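September, evening, kitchen bench

Zoltán's handover sheet says the arm needs "a light check" every morning. I have now done 13 of these light checks and not one has been light. I'm writing this down mostly so that when he comes back from Stirkamska and asks why the log looks the way it does, I'll have something better than my memory to argue from.

Started at ten to eight. Power on, blue ring lit, no fault on the tablet. I used to take that as good news. The ring comes on whether the thing is fit to work or has a joint offset bad enough to put the fingers into the tile, so all it tells me is that the electricity bill was paid. Xuelian Lu disagrees. She thinks a clean start is worth something and that I should stop writing "ring on, proves nothing" in the notes column. I wrote it again today.

Homing took 2 tries. The first one stopped short at the wrist with the same soft clunk as last week. I backed it off by hand, looked over the cable bundle down by the base, and moved the tie nearest the elbow up by a thumb's width. It homed on the second try. Did the tie fix it? I doubt it. It has homed on the second try before with me doing nothing at all, and if I write "fixed, moved tie" somebody will be moving ties for the next year. I wrote "moved tie, homed after," and left it there.

Then the reference check against the cutting board. The idea, which came from Randero along with the arm, is that you drive the gripper to the left edge of the board and see how far off it stops. I have complained about this from the start. A board is a board. It gets washed, it gets nudged, it goes back down wherever the last person thought it went. Measuring a machine against something that slides is a strange way to find out whether the machine has drifted. Xuelian put pencil marks at the corners, which helped until somebody wiped the counter.

So before anything else I cleared the board and set it square to the backsplash with a ruler, which took longer than the check. 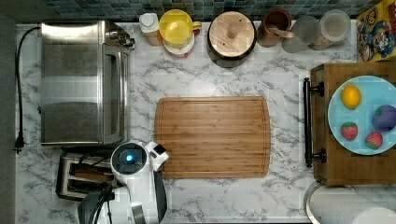
Gripper at the left edge of the board, morning check, before I touched the offsets.

It stopped close. Closer than yesterday, and I hadn't changed anything since yesterday, so I don't trust either reading. I ran it three more times and got three slightly different answers, all inside what Randero calls acceptable. Their acceptable is wide. I left the offsets alone. Zoltán would have trimmed them, and then trimmed them back tomorrow, and called it tuning.

Next the fingers. The hour counter says 3000, and the sheet says that's when the pads get swapped. I took the old ones off and couldn't find much wrong with them. A bit of shine on the inside faces, one nick. I'd have kept running them, but the sheet is the sheet and I didn't want to be the one who skipped it. The new pads are from Alier, not the original supplier, and the screws that came with them are a hair longer. I used the old screws. Torqued them up, went over them again after a few open and close cycles, and one had already backed off a little. That bothers me more than the pads ever did. I put a paint mark across each head so that tomorrow I can at least see whether they've turned.

Lunch late. Xuelian had the Tian update ready and wanted to install it in the afternoon. According to the release notes it "improves grip confidence." I asked her what that was measured in and she laughed, which I took as an answer. My view is that you don't change the pads and the software on the same day, or you'll never know which one to blame. She thinks I'm slow. We agreed on tomorrow, after the homing check, provided it homes the first time. I suspect she'll install it either way.

Last job was wiping down the white covers and cleaning the seam behind the gripper with a dry brush. The sheet says every 18 days and I don't know where a number like that comes from. I asked Zoltán once and he said it was in the sheet when he got it. Crumbs get in there much sooner than that if you work next to a toaster. I did it today, I'll do it again in a week, and I've penciled the change in the margin with my initials so it can be held against me.

Ran the short pick cycle at the end of the day with the new pads. No drops. The old pads weren't dropping anything either.

For tomorrow: look at the paint marks first, before power on. Ruler back in the drawer. Ask Randero again about the wrist clunk, and this time get the reply in writing.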